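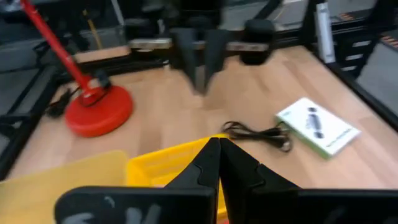 Jakstead opens cable and small parts sorting service in Clemport

CLEMPORT, Apr 12, 2020 - Jakstead has opened a sorting service for households and small offices with cupboards full of cables, chargers and small electrical odds and ends. Bookings are open now through the Clemport depot.

Customers fill a tub at home and leave it at the depot's side door. Staff tip the contents out on a sorting table, untangle the cables and check the connectors for damage. Each cable is then coiled, tied and labelled by plug type. Anything frayed or bent is set aside for recycling.

Sorted cables are returned in a lidded plastic bin. Unwanted ones in good order are passed on to Zumbridge, the community repair workshop on Van Dijk Street, where they are offered to local schools and clubs.

"Most people have a drawer they've given up on," said Lovely Javier, who manages the Clemport depot. "They keep buying new leads when the right one is at the bottom of it. We ran a trial in December and the tubs kept coming, so we've made it a regular thing."

The service costs $19 a tub, with a turnaround of five working days. The first 100 customers will also receive a set of reusable ties and blank labels. Offices with more than four tubs should phone ahead so a table can be set aside for them.

Jakstead accepts charging leads, computer and audio cables, plug packs and small adaptors. It can't take loose batteries, light globes or anything with mains wiring exposed - these should go to the council transfer station. Phones and hard drives should be taken out before drop-off.

There is no contact at drop-off. Tubs should be marked with a name and phone number, and payment is by card over the phone.

Media contact: Lovely Javier, Jakstead, Clemport depot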